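Planning and Buying Automation Equipment
Unit 4 handout: Budgeting for an arm that handles awkward stuff
Instructor: Uriel Zamudio

Welcome back! Last week we got through payload and reach. This week is money, and I promise it's more fun than it sounds. A good equipment plan is a kind of detective story, and most of the clues are in places the price list doesn't mention.

Start with the task, in writing

Before you open a single catalog, write one page on the job. What comes in, what shape it's in when it comes in, what has to be true when the robot is done. For the Karnton exercise, the job is unpacking: furniture and fixtures arrive in soft wrapping, and the parts have to come out and go on to assembly. Stiff parts, floppy covering. That pairing drives nearly every line of the budget, so keep the page next to you while you work.

The four buckets

Put every cost in one of these. If something won't fit, ask me, because it probably means the task page is missing a sentence.

1. The arm and its controller. Everyone remembers this one.
2. The end of the arm: gripper, brackets, fingertips, cables, spares. Students tend to give this bucket far too little. Fingertips wear out! Order spares with the first purchase so they ship together.
3. The cell: mounting, guarding, lighting, floor space, power.
4. People's time: setup, training, testing, and the hours when the line is stopped.

In the class spreadsheet, the Enwood tab has a starter figure of $464 for a set of fingertips and $2000 for the gripper they go on. These are practice numbers for the exercise, so don't take them into a real quote. Try changing the replacement interval for the tips and watch what happens to the three-year total. I love this part. A small item bought often can pass a big item bought once, and you can see it happen in the chart.

Lighting deserves its own line

Shiny film throws highlights all over the place, and cardboard can glare too. If the vision system has to find an edge in that, you may need diffused lamps, a hood or a different camera position. Ask the vendor to test with your wrapping, under your lights. A demo with a matte block on a clean table is pleasant to watch, but it tells you very little about the thing you're paying for.
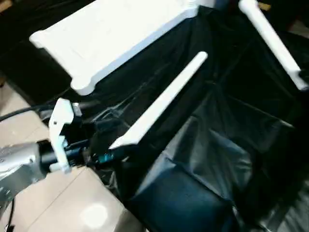
Fig. 3. Gripper at work among white plastic parts and creased black sheeting.

Look at Fig. 3 with the second and third buckets in mind. The cables run along to the wrist, and there's sheeting all around the hand. So: what would you budget for cable covers? Would a slimmer bracket be worth paying for? How would the planner allow for a sheet that folds a different way every time? There's more than one good answer, and I'd like to hear yours.

Comparing quotes

The Alcaraz and Mimaven quotes are in the course folder. They're laid out differently on purpose. Alcaraz folds training into the arm price, and Mimaven lists it separately but leaves out shipping – sort both into the four buckets before you compare totals. Mark anything you can't place and write the question you'd send the vendor.

For Wednesday

Bring your one-page task description, your filled-in spreadsheet and your list of vendor questions. Work in groups of 3 if you like, but each person hands in their own task page. Bring a roll of whatever wrapping you have at home too, the noisier the better.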